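I've never trusted advice that starts with buying a box. Jawad Minhas swears by a tray on the table for whatever hasn't found a home yet, and he has told me so 6 times since November. Fine. I gave it a go, with a blue plastic one. 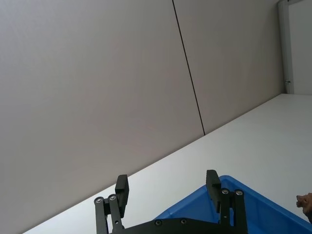
My doubt is simple. A tray doesn't tidy anything, it only moves the muddle to a place with sides. The white table does look calmer, I'll grant him that, but grey walls and a bare top would look calm in any house. 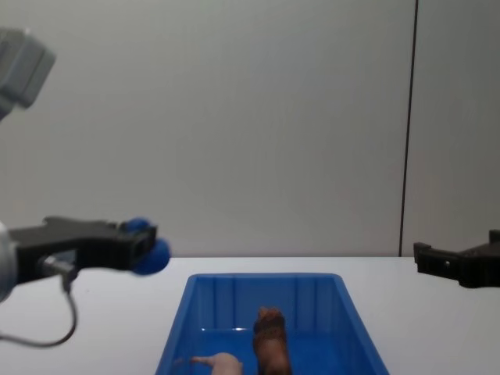
Jawad says the trick is to empty it every evening. I managed 2 evenings. If I were the sort of person who emptied a tray every evening I wouldn't need a tray, and I said as much to him. He's now on about labels, and I am not buying labels.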